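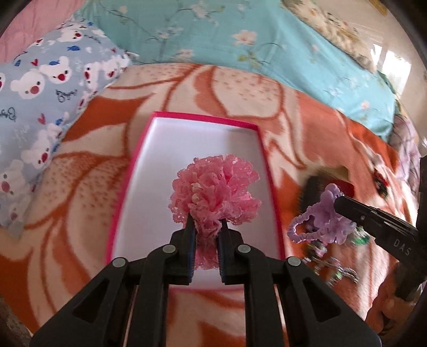

**Saturday, mid-morning – flower box, second go**

Kettle on, radio on, and back to the pink flowers. I've been putting this entry off all week because the first lot of notes were such a jumble, so I'll try to set it out properly for Sharada, who has to pick up from here while I'm at my sister's.

The carnation-style pompoms are the ones we're keeping. I like how bushy the head gets once the ruffles are teased apart, and the few pale tips near the middle do a lot to stop it looking like one solid lump of colour. I was all set to trim the fringe at the stem end and I'm glad I held off. Left on, it gives the flower something to sit down into, and it hides the gathering thread as well. Please don't snip it!

Handle them by the narrow bit at the base, always. The Lill samples got squashed on top from being picked up by the petals, and I spent most of an evening fluffing them back out – they never quite recovered, poor things.

Now, the box. We've gone with the Koletti one, bright magenta rim and white inside. I did wonder whether it would be too much pink on pink, but the white floor gives the petals a bit of breathing room and the colour stays up around the edge where you want it. The Truto box was a nicer shape, to my eye, but the grey lining made everything look tired.

Laying out on the bed again, on the big orange leafy blanket. It's plush enough that a dropped flower doesn't come to any harm, and the pink shows up beautifully against all that rust and cream. The one drawback is that the box won't sit level, so push it down a little and smooth the blanket under it before starting a row.

Order of work, as it stands:

- fluff the head first, then place it
- lower it straight down, fringe underneath
- start in the far corner and come towards yourself
- turn the palest tips to face up

The order is for 137 flowers, and up to 21 to a box looks right to me on paper. Sharada Poduval, if you think that's too snug, you have my blessing to change it.

Still to do: ring Celtik about more of the pink lace, and find the lid labels, last seen in July.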